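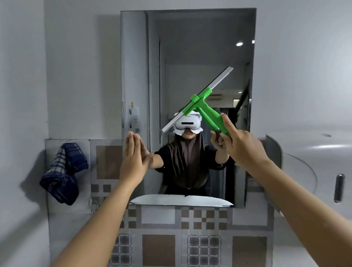 So I have been cleaning bathroom mirrors wrong for my entire adult life, and I only found out because my friend Ginette Friesen came to visit in September and asked (very sweetly!) whether I had something against my own face.

She had a point. The mirror was bad. I'd spray it, rub it with whatever was closest, and then by Friday it would look like somebody had gone over it with a buttered sandwich. Blue spray, vinegar, newspaper like my aunt used to do, coffee filters, one truly awful week with a foaming thing from Bretico that smelled like a melon. I tried them all and got the same gray haze every time.

Ginette's answer was a squeegee. A window squeegee, for indoors! I grew up in Mirndale, where those lived in a bucket at the gas station, and it never crossed my mind to bring one into the house. But I picked up a green one at Karard along with some lightbulbs I also forgot to buy the last time, and well, now I'm a person who writes a whole post about squeegees.

My routine now goes like this. Wet the glass with warm water and one drop of dish soap. I mean one. I used a good squirt the first time and was chasing suds down the wall for ages. Then start at the top and pull across, wipe the blade, move down a little, overlap, pull across again. Lean on it evenly. If the blade chatters or skips, the glass is too dry, so wet it and go again. Don't try to save a dry pass, you'll only make those little ladder marks.

Then comes the towel, and I have opinions about the towel.

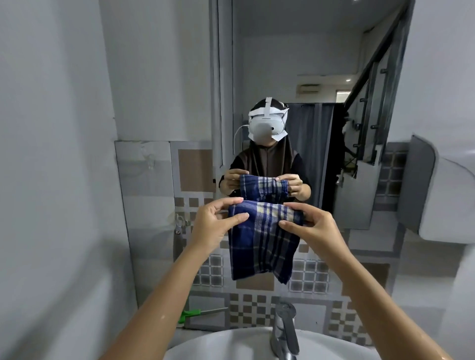
The blue plaid one, on mirror duty again.

Fluffy towels are the enemy. I love them for people and I hate them for glass – they leave fuzz everywhere, and then you're picking lint off a wet mirror with your fingernail, which leaves fingerprints, and round you go. What you want is something that has been through the wash so many times it has given up. Fold it over so you've got a clean side waiting, and only use it for the edges, the corners and that bottom strip where the water likes to sit. And skip the fabric softener when you wash it! Lina Awwad told me that one in the comments on my oven post and she was completely right, softener leaves a film and the film goes straight onto the glass.

Speaking of comments, Ha-rang Gil wrote in asking if you can do the faucet with the same towel. Yes, but do it last. I buff the chrome at the very end, once the mirror is finished, and then the towel goes in the laundry if it's been a rough week.

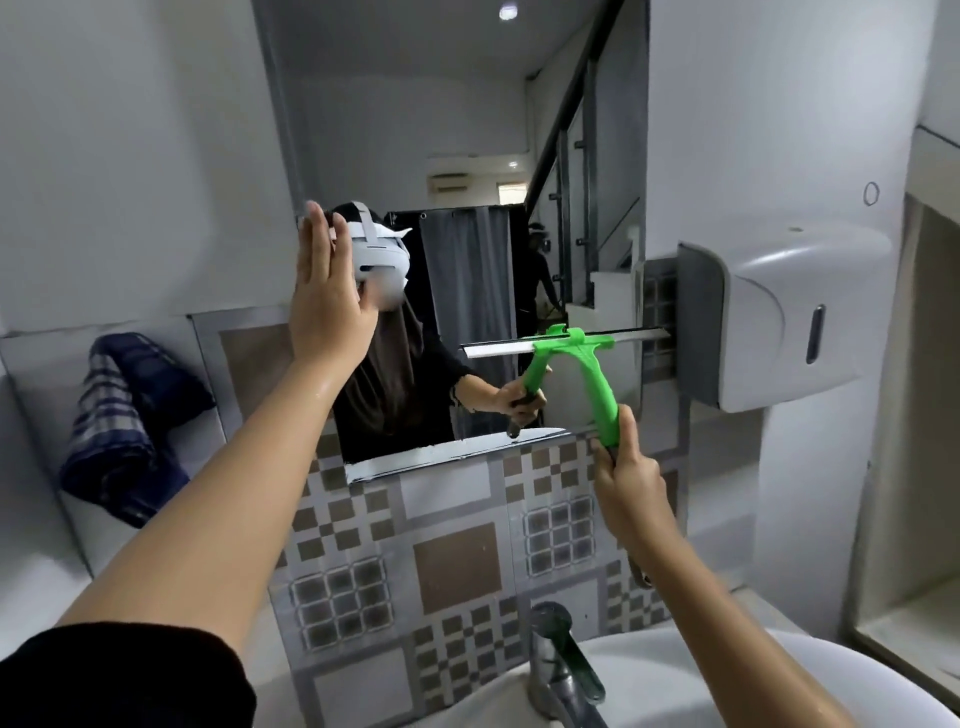
My weak spot is still the bottom of the mirror. I get impatient as I come down, I stop wiping the blade between passes, and all the soap I've been pushing along ends up down there. You get that whitish, streaky strip near the lower edge and you think, oh great, I've made it worse. Leave it until you've done the rest, then do one slow pass straight across with a clean blade. I also try to keep my other hand off the glass, with very mixed results. The plaid towel gets folded over on the left-hand wall, close enough to grab with drippy hands, and on a good day the tile under the mirror gets a swipe with it too. That pattern with all the little squares and checkerboard bands hides splashes beautifully, so I'm not in any hurry about it.

The whole job takes me nearly 3 minutes now, and 2 if I skip the faucet. Next up is the shower curtain, which I've been putting off, so if you have a way of washing one that doesn't involve taking down every last ring, please tell me before the weekend!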